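Home | Articles | Household | Measures | Index

Beaker (vessel)

Print this article | E-mail this article | 14 shares | 2 comments

A beaker is a plain, open-topped vessel with a flat bottom and, in most cases, a small spout pressed into the rim for pouring. It is among the oldest and friendliest pieces of the laboratory shelf, and it has long since found its way into school rooms, home kitchens and the workshops of people who make their own soap and candles.

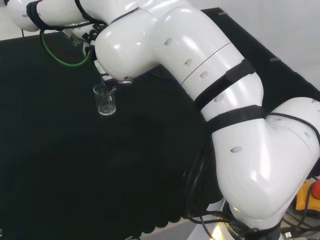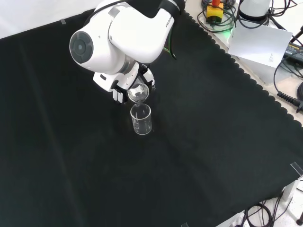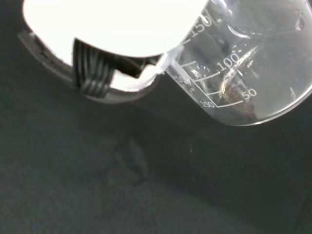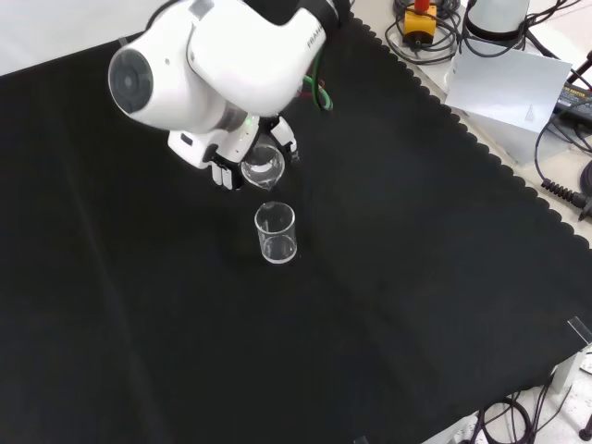

Pouring from one vessel to another

Moving a liquid between two clear vessels looks like the simplest job in the world, and yet a good deal of patient habit goes into doing it well. The receiving beaker stands upright on a level surface, and the upper one is brought close over its opening before it is tipped. A dark cloth underneath is a great kindness to the eyes, as pale rims and highlights stand out against it far better than they do on a white counter.

Where there is a spout, the liquid should leave by it. A cup with a plain round rim can be used too, though it wants a slower hand and is rather more inclined to dribble down its own side.

Graduations

Many beakers and measuring cups carry printed lines, often with numbers such as 50, 100 and 150, and shorter marks between them. These are meant as a helpful guide to volume, and for careful work a narrow measuring cylinder is the better choice. The reading is taken at eye level, with the vessel set down and the surface allowed to settle.

Care

Beakers are best rinsed soon after use and left upside down on a rack to drain. A chipped rim spoils the pour and can cut the hand, so a damaged glass one should be retired, however fond of it one has grown.

See also: Measuring cup, Funnel, Pitcher

Entry by Delia Roman

Print | E-mail | Back to top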